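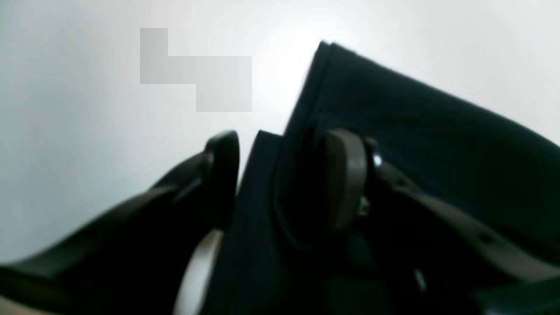

My sister read my last post and told me I was wrong about the bus. She said the 34 is a perfectly good way to get to work, that she rode it for years, and that anyone who complains about a bus should try parking downtown for a month first. She may be right about the parking. I have now ridden the 34 every working day since January, and I want to write down what I think of it while it is still fresh.

Some background for anyone new. I sold my car at the end of last year. It needed a transmission and the quote was more than the car was worth. I thought I would give the bus until spring and then decide.

I live near the Clerley end of the line, two stops from the turnaround. That has one big advantage, which is that I always get a seat in the morning. The seat I like is on the right side just behind the back door. It has more leg room than the others and the heater is under it. By the time we get to the hospital people are standing, and from there to the river it is full.

The ride is supposed to take 41 minutes. I've had it come in well under an hour almost every time, and the exceptions have all been snow or the rail crossing on Distach Road. The crossing is the real weak point of the route. A freight train comes through a little before 8 in the morning, and if the bus misses its gap we sit there with the engine running and everybody looks at their phones. I started taking the earlier bus to avoid it. The earlier bus means getting up at 5:50. I did not think I would keep that up, but I have.

What my sister leaves out is that she worked days and lived in the middle of the line. The 34 is fine if you want to go downtown in the morning and come back at five. Outside of that it gets thin. After 7 in the evening it runs once an hour, and the last one leaves the transit center at 9:20. I have missed it once. I had gone to a movie after work and the movie was longer than I had checked for. The cab home cost me 34 dollars, which I noticed was the same as the bus number and did not enjoy.

Groceries took me a while to figure out. With the car I shopped every other weekend and filled the trunk. Now I stop at Karppinen on the way home, which is a small market one block from the transfer point, and I buy what fits in one backpack. I spend less on food than I did, mostly by not buying the big packs of things that went bad. Milk and potatoes are the problem items. If I need both I make two trips on different days.
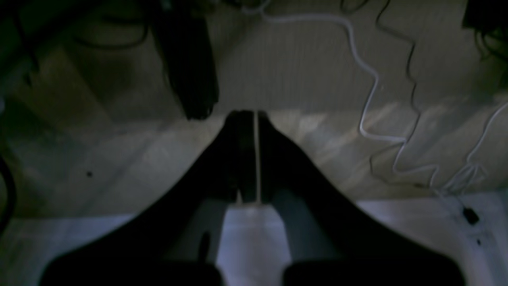
I also learned to carry a few things I never carried before. Gloves, even when it looks mild in the morning. A paper book, for when my phone is low. A granola bar for the nights when the transfer goes wrong. I bought a Garkon backpack with a rain cover that folds into the bottom, and it has held up so far except for one zipper pull that came off. I replaced it with a paper clip.

The money is easier to talk about than the time. A monthly pass is 99 dollars. When I added up the last full year of the car — insurance, gas, the parking permit, tires, and the repair in the fall — it came out to 339 dollars a month. I had never added it up before. I would have guessed something like half that. I have been putting the difference into savings on the first of every month so that I don't just absorb it.

The time is harder. Driving took me 20 minutes each way. The bus takes twice that, and then there is the walk at each end and the waiting. That is a lot of hours over a winter. Some of them I have used well. I've read more books since January than in the two years before. Other mornings I have looked out the window at the backs of the warehouses and thought about nothing, and I don't count those as lost, although I would not say I gained anything either.

The waiting is what bothers me most. The shelter at my stop has a roof and two sides, and the open side faces west, where the wind comes from. The bench is metal. There is a sign that is meant to show when the next bus is coming, and it has said the same thing all winter, which is "See posted schedule." The posted schedule is from before the route changed. I have written to the transit office about both of these. I got a case number for the sign and no answer about the schedule.

The drivers are good. The morning driver waits if he sees someone running, within reason, and the afternoon driver calls out the stops in her own voice when the recording gets behind. I didn't expect to care about that kind of thing, but when there is a substitute I notice.

So I disagree with my sister, though less than I did in the last post. The bus is fine for work. It is poor for anything after work, and on Sundays it may as well not exist at my end of town. I borrowed her car twice this winter, both times for the dentist out past Distach Road, and I filled the tank both times.

The pass renews at the end of the month and I plan to buy another one. I am looking at a used bike for the summer, mainly to get to the 12, which runs later and has a rack on the front. If anyone reading has put a bike on one of those racks, let me know how long it takes. I don't want to be holding up a full bus while I work out the latch.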